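The Pleasure of a Well-Placed Stitch

By Fumiko Shibata
30 January 2020

The first knot I ever tied under Young-sook Yeo's supervision came undone while she was still looking at it. She handed me another length of thread and went to put the kettle on. By the time she came back I had tied four more, and one of them held!

I had come to the Divero practice room to write a short piece about suturing, the kind of thing that would fill half a page. I stayed for three evenings and went home with sore thumbs and a real love for what a needle and thread can do.

Most of us think of stitches as something counted afterward. How many did you get? But the people who sew tissue for a living, and the people learning to, talk about them the way bakers talk about dough. They talk about bite, meaning how far from the edge the needle goes in. They talk about tension. A stitch pulled too tight puckers the edges and starves them of blood, and one left too slack lets them gap. Somewhere in between is a place where the two sides just meet, and your fingers know it a little before you do.

Yeo keeps a drawer of practice cloth, foam pads and a banana or two (bananas are wonderful for this, the skin tears the moment you get greedy). Beginners work on those for weeks. Seo-ah Lim, the youngest in the group, logged 405 knots in a school notebook before she let herself try anything softer. She still has the notebook and showed me the early pages, where the word "slipped" appears all the way down the margin.

The basic pattern here is the interrupted stitch. Each one is its own little piece of work: through one edge, across, out the other, tie, trim, move along. It's slower than a running stitch, where a single thread travels the whole length of the cut, but if one knot fails the neighbors are still holding. I loved the rhythm of it. You get a fresh start every few millimeters.

Spacing is where people show their personalities. Chang-ho Jin likes to place his first stitch in the middle and halve the distance each time. I-seul Pyo begins at one end and trusts her eye, and her rows come out as regular as piano keys. They have argued about this since September and I don't expect them to stop.

Then there are the tails. Cut them too short and the knot can work itself loose; too long and they get caught up in the next stitch. Lim leaves hers a touch long. Yeo trims hers so briskly that I missed it the first two times.

Working at a distance, through long slim instruments, changes the feel of everything. You can't pinch the thread and sense it give. You watch the loop close and read the tension from the way the edges draw together, and your eyes have to learn what your fingertips used to tell you.

Stitching on a pale surface, and the fine jaws close up.
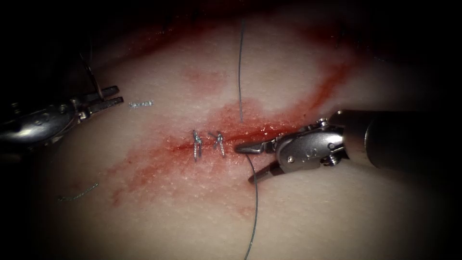
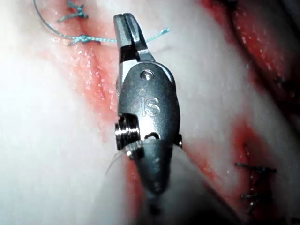

Yeo says the eyes catch up sooner than people expect, and that knitters have a head start. I believe her. On my last evening I sat beside Pyo and tied a row of seven on foam, square knots all, with the loops lying down nicely and the edges touching from end to end. I was so pleased I asked to keep it. The pad is on my desk now, next to the stapler, and I've been eyeing a loose button on my winter coat with far more interest than it deserves.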